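Suspension sag and rebound settings for a bumpy club circuit

Posted in Track Days and Club Racing > Chassis Setup

skosar_supertwin

I run a 650 twin in the club series at Flunddale and I'm chasing a front end problem. From turn 5 onward the bike runs wide on the throttle, and over the ripples before the back straight the bars go light and start to shake. Fork is the Kedero cartridge kit, rear is the stock shock with a heavier spring. Static sag is 24 mm front. I haven't measured the rear with me on the bike. Tyres are a season old but have had few heat cycles. I've gone two clicks harder on rebound at the front with no improvement. Should I be looking at geometry or damping first?

I plan my changes on a whiteboard before each meeting so I don't lose track of the baseline.
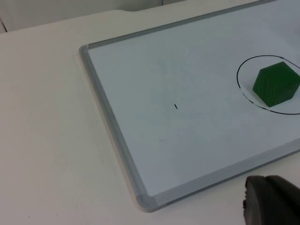
The planning board.

Any advice appreciated. Next round is in January and I only get one practice session.

duman_chassis

Measure the rear before you touch anything else. A bike that runs wide on the throttle and goes light at the bars is usually sitting too low at the back, or squatting too far under power. Your front figure means very little without rider sag at both ends.

Procedure, in this order:

1. Lift the rear until the wheel is fully extended. Measure from the axle to a fixed point directly above it on the tail. Write it down.

2. Sit on the bike in full leathers, feet on the pegs, with a helper steadying the front. Bounce once and let it settle. Measure again. The difference is rider sag.

3. Adjust preload and repeat until you are inside the range given by the spring supplier. If you run out of adjuster, the spring rate is wrong.

4. Return front rebound to where it was. Two clicks harder over ripples can pack the fork down, so that it never recovers between bumps.

For working out weight transfer I use anything with square edges on a flat surface. Slide one along the board to stand in for the rider's mass and mark where it sits relative to each axle line. Crude, but it makes the effect of moving your hips back easy to follow.
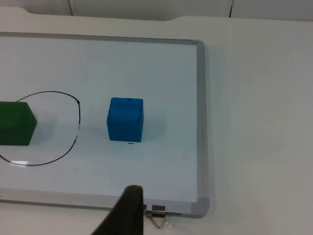
Ride height and geometry

Only once sag is correct. Raise the rear in small steps, one change per session, and record axle-to-axle length each time, as moving the rear wheel for chain tension alters the result. With one practice session, make a single change and leave it. If the shake persists, check head bearing preload and wheel balance before buying a steering damper. A damper will mask a loose head bearing for a while.

apex_late_again

Had the same thing on my old 600 and it was the tyre. Pressures too high from cold. Drop them a bit and try again. Also, Flunddale was resurfaced on the inside line at turn 5, so a tighter entry misses most of the ripples anyway.

I wouldn't bother with the drawings. I write sag and clicker settings on a wipe-clean surface in the trailer and copy them to the logbook at night. 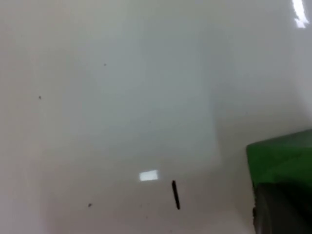
Smooth white surface, close up.

My log says 398 laps on the current fork oil, and damping had faded noticeably well before that. When was yours last changed? If you can't remember, do that first. It's cheaper than a shock.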